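I have been meaning to write about the white table since August, when I finally decided that the sitting area at Toltadthorpe needed one spot where things could be put down and found again. Anyone who has visited will know the trouble. There are plenty of comfy seats, but wherever you sit, the pens are somewhere else (usually with whoever did the crossword last).

So, pens first. I gathered up every one I could find in the bags and drawers, more than 80 of them, which is a ridiculous number for people who mostly type. A good many had dried up and went straight in the bin. The green marker was still going strong, and I tried it out in the clear pot, the one that came with a Pralivetti salad and has been too nice to throw away ever since.

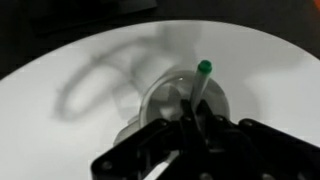 *Green cap, clear pot.*

I do like a see-through pot, as you can tell what's in it without tipping everything out. But it is a light little thing, and when Nyokabi Biwott came by for her tea she said a proper mug would be much steadier. She has brought up three children and knows about things being knocked over, so I listened! A plain white mug it is, then, from the back of the cupboard, where we have far too many of them anyway.

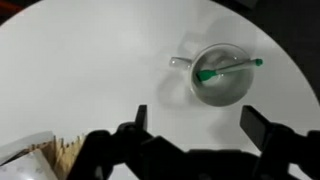

*The marker having a lie-down in a white mug.*

It leans a bit, but I think a few more pens would keep it company and prop it up. I'm also tempted by one of those pottery jars from Gisia, though they are 28 pounds each and I really ought to use what we have.

The other half of the job was coffee. I wanted the bits and pieces on the table itself, so that people could help themselves and carry on talking, and I'm rather pleased with how homely it feels with the red-capped bottle towards the back and the stirrers close by. 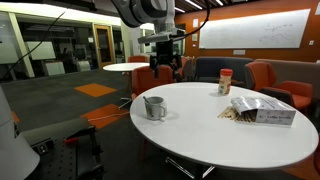 *Coffee things on the big table, stirrers and all.*

The stirrers do like to escape from their box. I might stand them up in a jam jar, if I can get the label off the one I've had soaking since breakfast. Biscuits still need a home too, and I'm open to suggestions about tins.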